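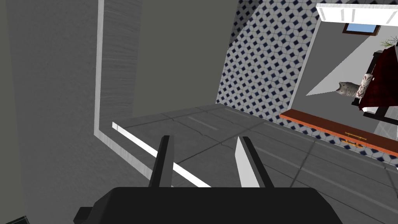 Grey tiles, dark grout lines and a strip of white trim, in a computer-rendered view.

HOME & LIVING / FLOORS

The cult of the grey floor

214 shares | 11 comments

Walk into any newly finished flat in Trovelberg and look down. You will see grey. It may be called ash, pebble, dove or "urban mist", and there may be a small card explaining that it was inspired by a beach, but it is grey, and it runs from the front door to the back of the shower.

I have spent a good part of the winter asking people why. The answers were confident and did not agree with each other.

At the Livirix showroom, where I was given a coffee and a folder, I was told that grey is what customers want. Customers I spoke to said grey was what they were offered. One couple had asked for terracotta and been warned, quite solemnly, that it would hurt them when they came to sell. They had not moved in yet.

This resale argument comes up again and again, and I have yet to see anyone back it with a figure. Jaanus Adomaitis has been laying tiles in the town since he left school, and he laughed when I put it to him. "I've taken out beige that was put in for resale," he said. "Before that I took out white that was put in for resale. The houses sold. Then the new people rang me to rip it up."

He has nothing against grey. It is easy to order, the batches match fairly well and the grout forgives him. What bothers him is the talk that comes with it. Grey hides dirt, say the brochures. It hides grey dirt, he says, and most of what falls on a kitchen floor is crumbs, tea and dog.

Then there is the matter of direction. Tiles laid on the diagonal are said to make a small room look bigger. I must have read this sentence 1000 times, always in the same words, and I have stood in enough small rooms with diagonal tiles to say that they looked like small rooms. They also looked expensive, and they were. Every edge needs a cut, the cuts make waste, and the waste goes on the bill. Adomaitis charges extra for the work and makes no promises about the size of your kitchen.

Rūta Strazds takes a kinder view. She plans interiors for rented homes and has put grey tile into more of them than she cares to list. Her clients are landlords, and landlords want something a tenant won't object to. "You're choosing for a person you haven't met," she told me. "It makes you timid." She has brick-red tiles in her own hall, old ones, with a crack near the door that she has been meaning to see to for 3 years.

I believe her about the timidity. I am less sure about the tenants. The brochures for the Siliņa development, which I read twice so that you needn't, describe the floors as "a calm, neutral canvas for modern life". Most tenants are not allowed to put a nail in the wall. It is hard to see what they are supposed to be painting on this canvas, or with what.

Part of the trouble may be the way we now choose. Few people handle a tile before they buy it. They look at it on a screen, in a room drawn by a computer, where the light is even and the grout is always clean. Grey does well in such rooms. Colour is harder to judge on a phone at eleven at night, and a cautious buyer ends up with the shade that seemed least likely to be wrong.

Londetti, which sells only by post, will send you 2 samples free and charges for any more. I ordered a green and a mustard. The green was lovely. The mustard looked like a school canteen, and I was glad to have found out for the price of nothing. I left them by the back door through December, trod on them, spilled things on them and moved them from one side of the mat to the other. The green chipped at a corner.

Adomaitis, when I showed him, turned it over and looked at the back for some time. He thought the clay was soft and said he would not put it in a hallway. A bathroom, perhaps, if I kept the heavy things off it.

I have ordered the green for the bathroom. He starts on it once he has finished a kitchen on the other side of town – in grey.

Filed under: Floors, Tiles, Opinion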